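Review: Resport children's bedroom range
Bunk bed, cubbyhole shelving and wardrobe
Published Wed 16 October by the Lullenbridge Family Housing Advice Service

The Service reviews furniture for families who are fitting out a child's bedroom on a limited budget. The Resport range was chosen after several enquiries from tenants at Mnguni Court, where second bedrooms are small and built-in storage is rare. The items were bought at the ordinary retail price and were in daily use from August onwards. The assessment was led by Bheki Msimang, Home Furnishings Adviser.

Delivery and assembly

The range arrived in flat packs over two deliveries. The bunk bed took two adults most of an afternoon to put together. The instructions are drawn clearly, but the bolts for the upper and lower bunks are packed in one bag and differ only slightly in length. Readers are advised to sort them before starting. One bolt was missing from our set and the retailer replaced it within the week.

The wardrobe is the heaviest piece and must be fixed to the wall. The fixing supplied is suitable for brickwork only. Households with plasterboard walls will need to buy another kind, and tenants should ask their landlord for permission before drilling.

Bunk bed

The frame is steady and did not creak in use. The lower bunk is low enough for a young child to get in and out unaided, and it serves as a seat during the day. Making up the upper bunk is awkward, as it is with most beds of this kind, and fitted sheets are strongly recommended. The upper bunk should not be used by children under six.

Shelving and wardrobe

The cubbyhole unit was the most useful part of the range. Folded clothes remain in view, and a child can put them away without help. Some garments may be hung in the same unit, although longer coats belong in the wardrobe. The tall wardrobe doors open wide and need clear floor in front of them — a point worth measuring before purchase. Bulky bedding did not fit on the wardrobe shelf and was kept in a separate storage bag.

Small belongings are less well served. Coins, keys and charms slip to the back of the cubbyholes, and the range includes no shallow tray or lidded compartment. An open metal tin on a table proved a simple remedy and cost very little.

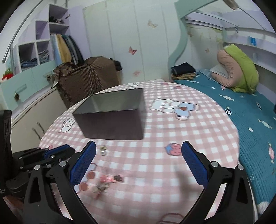
Will the furniture suit a room shared by two children?
Two children can share it comfortably if each is given a separate set of cubbyholes and the wardrobe is divided between them.

Care and wear

The painted surfaces wipe clean with a damp cloth. Stickers may be applied to the doors, but one test sticker left a faint mark when it was removed after 30 days. Drawer knobs worked loose twice and were tightened by hand. The Service also tried Zillix felt pads under the shelving unit, which made it easier to move for sweeping.

Price

The shelving unit was bought for £226. Delivery was charged at £46 and may be higher outside the town. The retailer offers savings of up to 30 per cent on returned items, and these are worth asking for where small scratches are acceptable.

Findings

The Service recommends the shelving unit and the bunk bed. The wardrobe is recommended only where the wall fixing can be properly made and there is room for the doors. A drawer insert for small items would be a welcome addition to the range — the suggestion has been sent to the retailer, and any reply will be added to this page.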